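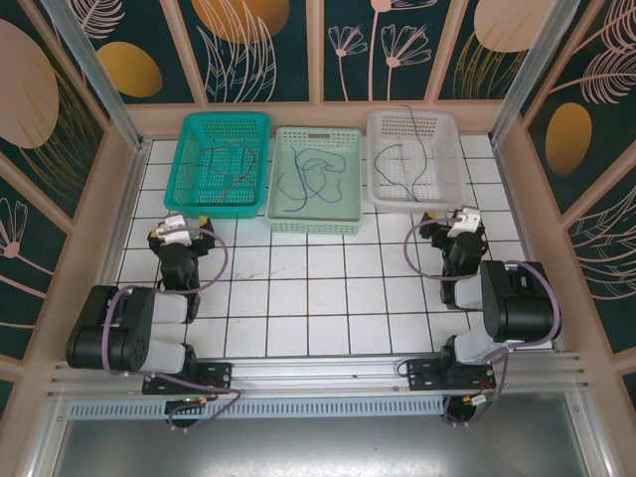
Three baskets, with one dark cable lying in each.

Sorting loose wires and thin cables

A drawer full of wire gets worse every time someone pulls one piece out of it. We cleared ours in November and the method below is what worked. You need a flat surface that wipes clean, a few shallow plastic baskets and an hour.

Tip the whole pile out in the middle of the surface and set the baskets in a row along the back. A light surface is best, as dark blue and dark green wire look the same on a dark bench.

Decide what each basket is for before you start. Color is the quickest way to sort. Length is more useful if you do a lot of small repairs. Girish Rathore sorts his by thickness and it suits him, but he has a lot more wire than we do.
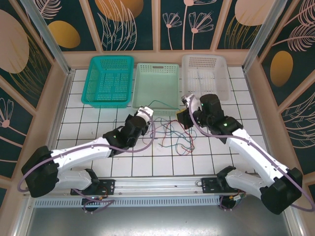
Baskets along the back, wires still to be sorted.

Look for a free end and follow it back through the pile with your fingers. Lift the loops off one at a time. Don't pull -- a tight knot in thin wire usually means a kink, and a kinked wire tends to break there later. If a piece won't come free, leave it and take the one lying on top of it first.

Long pieces can be coiled around your hand and closed with a twist tie. Short ones go in loose. Anything with cracked covering goes to recycling. We threw out 2 old extension leads this way and haven't missed them.

Baskets with holes in the sides are good for this job. Dust falls through and you can see what is inside without taking them off the shelf. Very thin wire can poke out through the holes, so turn the ends inward.
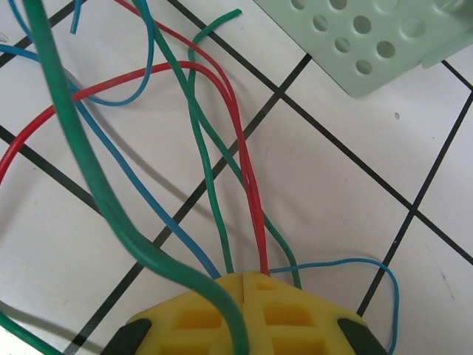

Can I keep batteries in the same basket as loose wire?
Keep them apart. Bare wire ends can touch both terminals and short the battery. Put batteries in a separate box with a lid, and tape over the terminals on 9-volt ones.

Tips page kept by Cremilda Araújo -- use the contact form to send yours | © 2018 Grollton Home Notes | Back to top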